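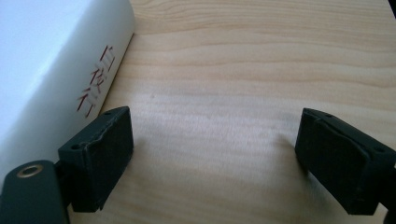
Most gripper maintenance schedules are written by the clock. Ours at the Tadham cell said every Monday, and for a long time I defended it. I now think it is the wrong way to look after a pair of fingers, and that the schedule should follow the pads.

The cell is a small one. A hand-held gripper is used to record picks on a wooden table, and an arm with the same fingers repeats them. Both tools close on boxes, mostly light cartons from the Entili line. Each finger is a dark block with a black pad on its inner face. The pads are the only part that wears at any speed, and the edges go first. They turn rough long before the middle of the face shows anything.

The usual answer to a rough edge is a new pad. I disagree. We logged 736 closures on one pair after the edges had become visibly ragged and found no change in how the cartons sat. A pad with a worn edge and a flat face is a working pad. A pad with a clean edge and a lifted seam is a bad one, and our old checklist passed it every time. The checklist asked whether the pad was "in good condition." It should have asked whether a fingernail catches on the seam.

The second fault of the clock is that it encourages people to take things apart. Every removal is a chance to put a finger back slightly turned. A finger that is off by a hair does not fail. It touches the carton at one end of the pad, pushes it a little to the side, and the fault is then blamed on the program. We spent most of September adjusting approach points on the arm before someone laid a straightedge across the faces. The Trosen unit had been refitted the week before. Refitting it took 13 minutes. Finding the error took far longer.

My rule is now as follows:

- Look at both pads at the start of a shift, with the fingers open, over a bare part of the table.
- Run a fingernail along each seam.
- Close on a flat gauge every 400 cycles and check for light along the face.
- Remove a finger only if one of these checks fails.

The objection I hear most, chiefly from the people at Mikivgate who run 76 tools to our two, is that inspection by condition depends on the person doing it. That is true. A calendar can be audited and a fingernail cannot. With that many tools I might keep the calendar as well, but I would use it to book inspections – never removals.

I would also keep the two tools on the same rule. The hand-held one gets treated as the lesser machine and is left in a drawer with its pads pressed together. Its pads set the contact that the arm later has to copy, and a crooked finger there spoils every recording made with it. Ours is now stored open, and the gauge hangs beside it.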